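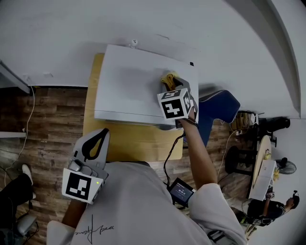 Figure 6. Wiping down the top of a white box with a yellow cloth, far right corner.

4.2 Flat tops and the corner habit

By Sarmīte Koppel and Magdalini Petridis | October

I'll admit I went into the wiping part of our Florkivville study thinking flat tops would be the dull bit (Magdalini had already bagged the stovetops, lucky her). A plain white surface, a cloth, what's there to say? Quite a lot, as I found out once we had 402 wiping episodes in the spreadsheet and I'd started colouring in where people spent their time.

Corners, mostly! People love a corner. Look at where the cloth is in Figure 6, pressed down near the far right corner, close to a small black tab. Anything that sticks up from a surface, a knob or a tab or a raised lid edge, changes how people go at it. They slow down, they pinch the cloth smaller, they go around and then go around again. The big open middle gets one or two long sweeps and that's its lot. We coded 130 episodes as "corner first", and in most of those the person came back to the same corner before finishing, which we've called a return pass (Magdalini wanted "second helping" and I'm still a bit sorry I said no).

Sitting or standing matters too. Seated wipers, working at a table like the one in the figure, had to stretch for the far edge, and their strokes got shorter the further out they went. Standing wipers leaned over and kept the stroke long. I'd expected the seated group to shift the object closer, and hardly any of them did.

We also tried sorting episodes by cloth colour, on the theory that a bright cloth on a white surface is easier to keep track of. Nothing came of it. The Gulton scheme for household strokes, which we borrowed for the stovetops, has no code for the little dab people do around a knob, so we added one and went back through the lot by hand. It took me most of a month and a great many cups of tea. Section 4.3 picks up with curved surfaces, where the corner habit obviously can't apply and people seem to invent an edge anyway.

6 comments | 441 shares
Contact the Plamberg Household Work Group | © Plamberg | Back to top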